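Home | Projects | Grants | Reports | Contact
Search reports Enter keyword Go

Gripper comparison, kitchen tasks: progress report

Reporting to: Wonusport small equipment fund
Prepared at: Jallcombe bench
Wednesday, January 29, 2025

Short version first. Finger comparison is on track, camera work is behind, controller swap done. Money is fine. Need one decision from you before the middle of February, see end.

Where we are

Two finger sets under test. Set A is the flat-faced one we had in the proposal. Set B is the narrower Kustidus set, arrived late, went on the arm the same afternoon. Same arm, same counter, same objects for both. Total logged attempts to date 3,706, counting aborted ones. Aborted ones are in there on purpose, an abort costs the same time as a miss.

Early read: A is better on anything flat sided (boxes, canisters). B is better on plate rims. Neither one is good on the rims yet. Fruit is a mess for both and I'd rather not quote a number for it until the force limit is settled.

Wrist camera

This is the part thats behind. Resolution is OK, light is OK. Trouble is blur when the arm swings between the board and the side of the counter. Recordings look usable when the arm is still and then go soft as soon as it moves, and the tracker loses the board edge. We lowered exposure once already. Helped a bit, made the dark end of the picture darker.

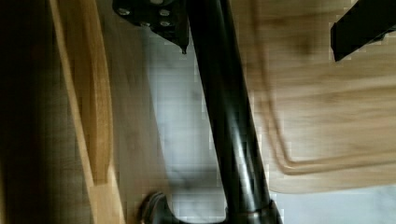 Abdel Rahman wrote back on the draft that exposure won't get us there alone, and that we should cap wrist speed on approach first and only then decide if the camera needs replacing. Fair. Cap went in last week. It adds time per attempt but the tracker drops out less. Will have a proper before/after for next report, don't want to claim it yet.

Also tried:
- moving the focus closer. No real change on the blur, obviously, but sharper at the fingertips when parked
- a second mount angle. Fingers blocked too much of the view. Took it off
- hardware trigger instead of software. Keeping this, timestamps are much cleaner

Overhead camera stays as is. No complaints. It's what we use to settle arguments about what the wrist camera thought it saw.

Counter setup

Layout is frozen now. We had been shifting things between sessions and it made the comparison between A and B worthless for the first batch, so that batch is out. Toaster oven and toaster to the left, canisters along the tile, cutting board in the middle, fruit plate and the Stash tea box on the right. The cables are the thing to watch. They're clipped along the arm but still loop near the back row, and on long reaches they can brush the containers. Longer clips ordered.
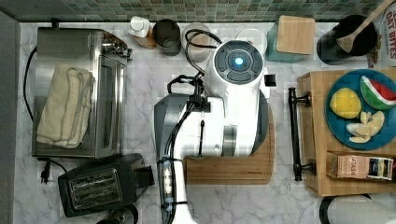 Controller

Old controller retired. New one runs the same trajectories with less jitter at slow speed, which matters more now with the speed cap on. Lost 3 days to the switch, mostly a wrong connector and then a firmware mismatch. Calibration redone from scratch afterwards, both finger sets. 53 of the saved trajectories needed re-recording, the rest carried over fine.

One open bug. Gripper reports closed before it's fully closed, only with set B. Workaround is a short wait after the close command. Ugly but it holds.

Plate tests

Started plates with the small green one since it's the easier of the two, raised rim, nothing on it. Approach from the right, over the board, fingers angled down. 119 attempts so far, split between the sets. B gets under the rim more often, A tends to push the plate along the board insted of lifting it.

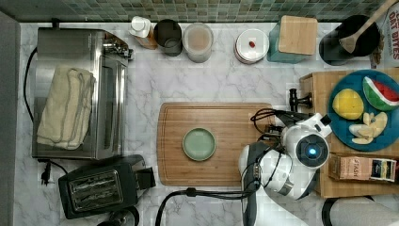

After the green plate comes the big teal one with fruit on it, and that's where I expect the force limit to matter. Too soft and the plate tips, too hard and it skates. Plan is to run it unloaded first, then add the apple slices back.

Budget

Nearly all of the parts line is spent or committed. Camera line hardly touched, see below. No overrun anywhere.

Decision needed

Can we move part of the camera line to a third finger set? Rims are the weak spot and a softer pad might fix it. If the speed cap does what we hope then the current wrist camera can stay. If it doesn't we'd need that money back, so a yes/no with a limit would be useful.

Next up
- finish green plate, both sets
- before/after on speed cap
- chase Kustidus on the close signal
- refit cables when clips arive

Full logs are on the shared drive, same folder as last time.

Recent reports
Finger set A, baseline results
Overhead camera mounting notes
Jallcombe bench: equipment list
How to file a progress report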